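**Woritz tabletop oil, two months in**

I bought the Woritz oil in October to redo our kitchen table, which had gone dull after years of wiping with dish soap. One can cost me $89, and that is a lot for something you put on with a rag.

The instructions ask for two thin coats with a night between them. I sanded first, lightly, and followed the grain. The first coat soaked in fast. The second took longer, and I had to buff off the extra near the ends, where it stayed tacky until the next afternoon. The smell was mild – we slept with the kitchen door shut and it was gone by morning.

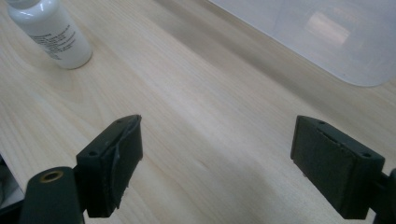
*Pale wood with a slight gloss, and a white bottle at the top left.*

Coffee rings wipe off if I get to them the same day. Red wine left a faint mark that I had to sand out. Heat is the weak point: a hot pan left a cloudy patch through a thin trivet, and it took another rub of oil to hide it.

Deirdre Breathnach used the Pevska hard wax on hers and paid $211 with the pads. It handles heat better, but she found spot repairs harder to blend.

I would buy the Woritz again for a table or a desk. For a counter next to the stove I'd pick the Pevska. The lid on the can dents easily, so open it with a wide screwdriver.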